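Course handout, unit 2: Doors, panels and handles
Interior Fittings, evening group
Instructor: Fadime Ateş

What to bring: a pencil, a tape measure, a soft cloth, and the fitting sheet from unit 1. Spare fitting sheets are in the tray by the door.

1. Panels and seams

A painted panel is judged from a distance first and up close second. Stand back far enough to take in the whole surface, then move in and look at the joints. Most complaints about cabinet walls and room linings are about the joints. A flat color such as teal or dark green makes this stricter, as a seam between two panels reads as a dark line even when the gap is narrow.

Check these points on any paneled surface:

Is the seam the same width from top to bottom?
Do the two faces sit level with each other when you run a finger across?
Is the color the same on both sides when the light comes from the side?

Write down what you find before you touch anything. If a seam widens toward one end, the usual cause is a panel that was set against a floor or a frame that is out of level. Filling the seam hides this for a season. Resetting the panel cures it.

Color is harder. The same paint can look grayer in one part of a panel and deeper in another, depending on the light. Before you write "uneven coat" on the sheet, change the light and look again.

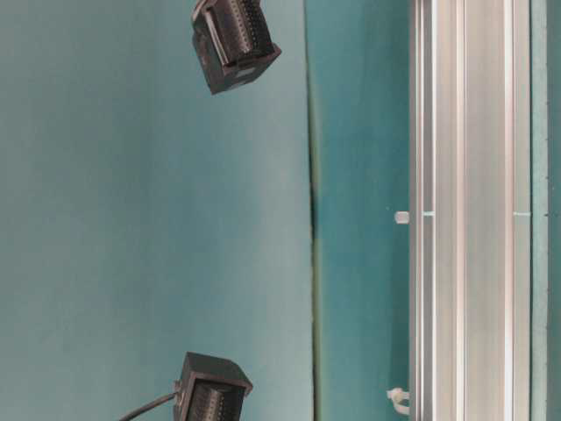 Pornthip Chaiyaporn asked at this point whether a seam should be caulked at all on a panel that may have to come off later, and said that in the Yaman kitchens they had left every one of them dry. Dry seams are fine there. On a removable panel, leave the seam open and keep it even. On a fixed panel in a room that gets washed down, caulk it and paint over. On the sheet, write "open" or "caulked" next to each seam so the next person knows which was intended.

2. Edges and gaps

A door has a face and it has edges, and the edges take the wear. Look down the length of the edge with one eye closed. A bow shows up quickly this way. Then open the door partway and look at the gap behind it, on the hinge side and on the handle side.

For the exercise we use a 2 mm gap on all sides. The Trovis doors in the workshop were hung to this figure. The Talter ones were hung by last term's group and vary. Measure at the top, the middle and the bottom and write all the readings down, including the ones that agree.

Glossy white edges are difficult to inspect under a strong lamp. The glare covers scratches and small dents completely. Turn the lamp away, or shade the edge with your hand, and go over it again slowly.

3. Handles

A handle is fixed at one end or at both. With a handle fixed at one end, all the load goes into the mounting block, so the block has to sit flat against the frame. 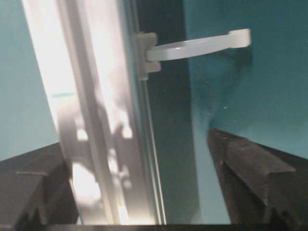 Take hold of the free end and press it lightly up, down and outward. There should be no movement at the block. If there is, tighten the fixing by hand and try again. Do not use the power driver on plastic handles. The Fivlow handles in the parts drawer crack around the screw when they are overtightened, and we have lost several of them that way.

Next, check the clearance. Your fingers should fit behind the arm without touching the door or the wall next to it. Open the door all the way and see where the tip of the handle ends up. If it meets a wall, fit a stop.

For next time

Choose one door at home or at work. Fill in a fitting sheet for it, with seams, gaps and handle, and add a comment of up to 200 words on what you would correct first. Hand it in at the start of unit 3.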